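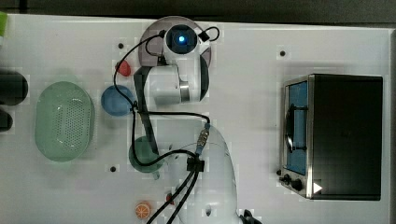 According to one operator at Tavberg, the arm "just stopped listening". Run 282 of 1000, jaws open, no alarm. Start there. Most faults in this chapter are quiet ones.

8.1 Slack cables
Loops near the wrist catch, pull, drop the signal. Check befor every run. Geltine's log shows 10 stops, nearly all from one plug.
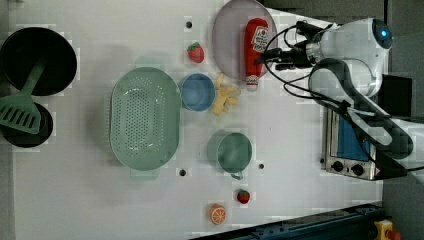

8.2 Jaws that don't close
Bottle between the fingers, close command lost. Hit stop first, then look. Hands out untill then. 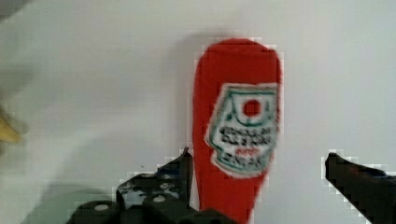
8.3 Restarting
Two people, see Šindelář's rule.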